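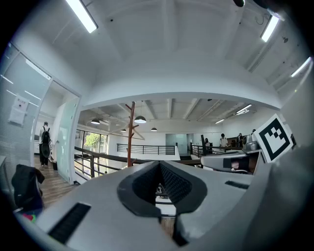 Skivero coat tree, review after nine months in our office

I bought the Skivero coat tree in February for the upper floor of our office in Jenham. Before this we had hooks on the back of a door, and each time somebody opened the door, two or three jackets fell down. I was looking for something made of wood that doesn't need drilling, and I wanted it tall enough for long winter coats.

It came in one long box from Abugri, the shop where I ordered. The price was 1402 with delivery. There was a cheaper one from Fekis for 400 less, but it had straight pegs and I did not like them.

Assembly

The trunk comes in parts which you screw together, then you put in the arms. I needed half an hour, and my colleague Philomena Aryee held the trunk while I tightened the bottom part. The instruction sheet is only drawings. One drawing shows the arms in the wrong order, so please lay everything on the floor first and compare the lengths.

How it looks

The color is a reddish brown, a little more red than I expected from the shop's website. In a room with so much white, with white beams and a white ceiling, it gives some warmth, and I think it goes well with the black dome lamps. The arms go out at an angle like branches. Visitors often say something nice about it.

Daily use

Coats stay where you hang them. Scarves can slide down toward the trunk if the fabric is smooth. I would not hang a heavy backpack on one of the upper arms without something on the other side, I tried it once and the whole tree leaned. Umbrellas have no good place, we still keep them in a bucket by the stairs.

In summer two arms became a bit loose. I took them out, cleaned the thread and screwed them in again, and since then they are fine.

I would buy it again, but for a home with small children I would look for a wider base. Four stars from five.

Written November 14, 2025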